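About Plostham Water

Plostham Water is a day-ticket and residential fishery on the east side of the Wateck valley. It consists of two lakes, a tackle store, four bank cabins and a small kitchen block. The fishery is open all year apart from the last two weeks of January, when the levels are dropped for bank repairs.

The company was set up by Carola Tiedemann and Shengli Yan, who took over the lease of a disused gravel working and spent the first three seasons clearing silt and replanting the margins. Carola runs bookings and accounts. Shengli is responsible for stock, water quality and the aerators. Nawal Tazi joined later as guide and now handles all coached sessions.

The lakes

Phelan Lake is the larger of the two. It is a mixed carp and catfish water with a hard gravel bottom, two bars running north to south, and a deep channel along the dam wall. Casting range from most pegs is up to 100 yards. Beyond that the bottom rises quickly and there is little reason to fish it. Night fishing is permitted on Phelan Lake only.

Pudport is the shallow lake behind the parking area. It holds smaller carp, tench and perch and is fished with float or light feeder rods. Beginners are placed on Pudport unless they ask otherwise. The pegs on the south bank are level with the path and can be reached with a wheelchair.

Stock is assessed once a year by netting a fixed section of each lake. The results are used to set the following year's bait limits and are posted in the tackle store. Fish are not bought in to replace losses until a netting has been completed.

Tickets and session times

Day tickets run from 07.00 to 19.00. A 24-hour ticket starts at noon and ends at noon. Tickets are per angler and cover up to 2 rods. A third rod may be used on Phelan Lake between November and March on payment of the supplement. Anglers may change pegs during a session if the new peg is free and the store has been told.

Coached sessions last four hours and include rods, reels, terminal tackle, landing net and bait. Nawal takes no more than three people at a time. Groups larger than that are split between morning and afternoon.

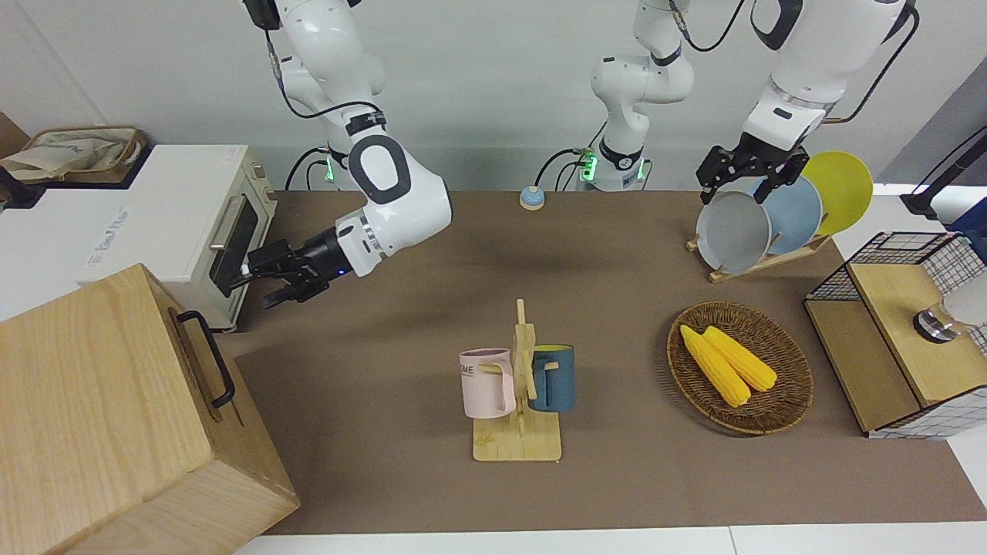
Bookings are held for one hour after the stated arrival time. After that the peg is released to the waiting list and the deposit is kept. If the lakes are closed by us for weather or low oxygen, the full amount is returned or moved to another date.

Cabins and kitchen block

Each cabin sleeps two and stands within sight of its own peg on Phelan Lake. Bedding is supplied. Towels are not. Cabins have mains power and a heater but no running water; showers and toilets are in the block by the gate.

The kitchen block is shared by all cabin guests and has a stove, a refrigerator and a chest freezer. The top basket of the freezer is for food. The lower section is for bait and should be labeled with name and cabin number. Unlabeled bait is thrown out on Mondays.

Tackle and fish care rules

Barbless hooks only, size 4 or smaller. Main line must be at least 15 lb on Phelan Lake and 6 lb on Pudport. Leadcore, fixed leads and braided main line are not allowed. Leads must be able to eject from the clip.

A padded cradle and a water bucket are provided at every peg on Phelan Lake. Fish are to be kept wet and low to the ground while they are unhooked and weighed. Sacking is not permitted. Landing nets must be dipped in the tank at the gate and left to drain before use, including nets that are dry on arrival.

Boilies and pellets are sold in the store. Anglers may bring their own boilies. Pellets must be bought on site. Nuts of any type are banned, and particle baits must be cooked. The limit is four pounds of bait per angler per day from May to September and half that in the colder months.

Getting here

The gate is 900 yards past the Wateck road bridge, on the left. The track is gravel and suitable for ordinary cars. Trailers should be left in the lower parking area. Guests arriving by rail can be collected from the station if this is arranged the day before. The pickup van carries luggage and rod bags but not barrows.

The store is staffed from 06.30 to 18.00. Outside those hours, use the bell at cabin one.

Page last revised 6 August 2019

Shared 54 times

3 comments

Kusum Sachdeva
Does the third rod supplement apply per day or per booking? We are looking at four nights in November.

Plostham Water
Per 24-hour ticket. Four nights would be four supplements.

Toshiko Oda
Fished Pudport south bank with my father, who uses a chair. Path was fine, and the peg had room for both of us. The bell at cabin one is quite hard to find in the dark, a light there would help.

Related pages
Peg map and depths, Phelan Lake
Coached sessions with Nawal
Winter bait limits
Cabin availability
Netting results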